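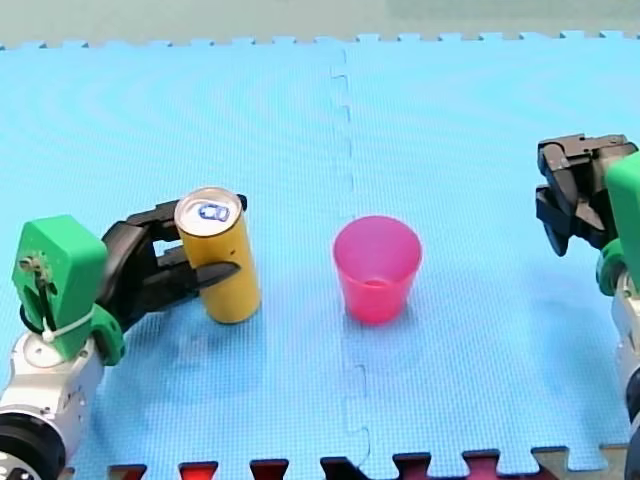 Ticket 254: Steckmatte Raum Brinitz, Dosen kippen an der Naht

Gemeldet von: Griet Koster
Bearbeitung: Sem Mertens
Status: in Beobachtung

Meldung: Getränkedosen stehen auf der hellblauen Matte nahe der Mittelnaht unsicher. Eine volle Dose am Vormittag umgefallen, Matte gereinigt.

Prüfung: Verzahnung der beiden hellblauen Platten von Hand nachgedrückt. Höhenversatz vorher 3 mm, danach nicht mehr messbar. Boden darunter eben.

Maßnahme: Dosen nur auf der Plattenfläche abstellen, Abstand zur Naht mindestens 200 mm. Andersfarbige Randplatten bleiben liegen.

19.09.2025, Mertens: Versatz erneut geprüft, unverändert. Ersatzplatte bei Jalska angefragt, Antwort offen.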